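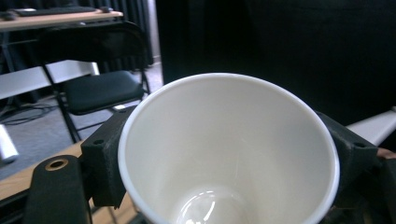

A white paper cup with a rolled rim, the sort I can't seem to stop using

I've been trying to give up paper cups since August, and I'm doing terribly. It started when my friend Elba Quezada worked out what our little office at Urnen was getting through — 3,625 in a year! — and pinned the number over the kettle, where I have to look at it every time I want a cuppa.

So I bought a proper mug. Then I bought another, because I left the first on the train to Pekon (it was a lovely green one as well, I'm still cross). I've now owned 4 in all and there's one left, with a chip in it.

The trouble is I like a paper cup. I like the fat rolled rim, which is kinder on the lip than most china, and I like that it weighs nothing when you're wandering about with a biscuit in the other hand. Elba drinks from a steel flask and says her tea tastes fine. I've tried it and it tastes of spoons.

My current rule is one paper cup a day, rinsed and used again until the seam goes soft. Yesterday's managed three teas and a squash before I gave up on it.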